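Outdoor Living Products, Session 5: Choosing Patio Heaters
Notes by Panagiotis Makris, September 2026

Welcome back, everyone! Last time we got a bit carried away with cushions (my fault, I do love a good cushion), so let's get straight into heaters. Most customers come in asking for "something warm for the deck", and your first job is to find out how sheltered that deck is. A radiant heater warms people and chairs directly, so it copes far better with a breeze than anything that tries to heat the air.
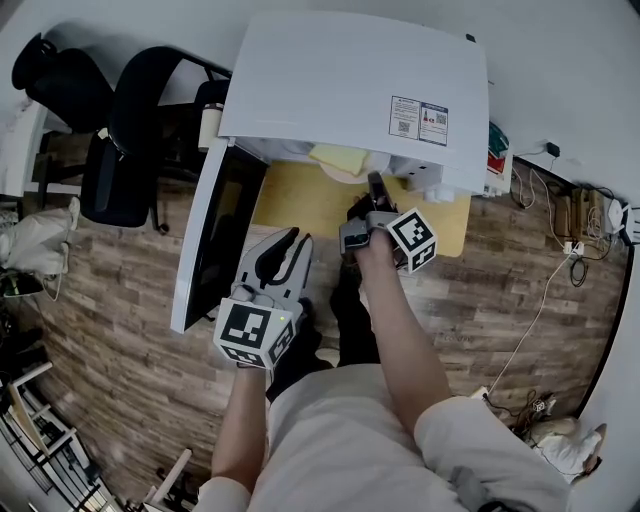
Once you know about the wind, ask about power. The Kistel wall model in our catalogue needs its own circuit, and a licensed electrician has to put it in. The Choo is a freestanding gas unit and can be moved about, though never under a low awning, please!

For next session, read the clearance section on page 19 of the Wolov catalogue and jot down which colour finishes you'd suggest for a seaside balcony.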